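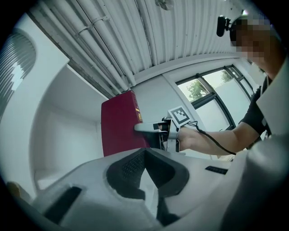 Wanda Thibodeaux wrote:

Has anyone on the list spent real time with the Clutalon hand-held pair? We have money for one set before the end of October and I'm torn between that and a second leader arm from Trerkmont. My worry is thin, stiff things. Our tasks are nearly all shelving: hardcovers, binders, flat boxes. The sales page shows soft toys and cups and that tells me nothing. Also, how bad is the cable? And does the head camera earn its place or does it end up in a drawer?

Hi Wanda, hi all,

Yes! We've had the pair for three months and I've been meaning to write it up, so thank you for the push. Short version: buy it. Longer version follows, with some grumbling.

Hardcovers first, as that's most of what I've been doing too. There's a big red one with gold on the spine that I use as my test book, stood upright, and I go at it from the side with one finger, nudge it square, then close on it. The textured pads are much better at this than I expected. On glossy dust jackets they do slip if you squeeze late, so get a full close before you lift. Binders are fine. For flat boxes, tip them up with one hand first and take them with the other, and after an afternoon you'll stop thinking about it (this is the part I love, it really does start to feel like having slightly clumsy hands).

Deep shelves are harder. The housing is bulky near the wrist, and in a narrow cubby you'll bump the side walls before the fingers reach the back. We ended up pulling everything forward a bit. If your robot has a slimmer wrist than the hand-held housing, remember you're recording with the fatter of the two, so your paths will be more cautious than they need to be. I don't mind that. You might.

The cable: annoying for the first week. It hangs in a loop along the forearm and mine kept catching on shelf corners when I reached across. A soft band just above the wrist fixed it, leaving enough slack to turn the hand all the way over. Short sleeves help too, oddly enough. I went through one connector, and Clutalon mailed a new one without asking me to send the old one back.

Head camera: keep it out of the drawer! The views from the hands are great up close but they lose the shelf as a whole, and when I was sorting good takes from bad ones the head view was what I opened first. It does get heavy. I do 9 or 10 takes and then take it off for a while.

Marker plates: wipe them, and watch your window. Strong side light on the plate gave me tracking jumps until I moved the table. The software flags the bad stretches for you, which saved me a lot of scrubbing through video. We have roughly 500 usable takes now, all of it books and boxes.

Things I'd change: the grip is sized for a bigger hand than mine, the manual skips recalibration after a drop, and export to the Kalden format needs a script. I can send you ours, it's ugly but it runs.

I can't speak to the Trerkmont arm beyond one demo. It was smooth, but it stays bolted to its bench, and I like being able to walk over to a different shelf and just start.

If you want to try before you order, Nguyen-Tran will lend a pair for three weeks and you pay shipping both ways. Ask for the newer pads. Tell me how the binders go!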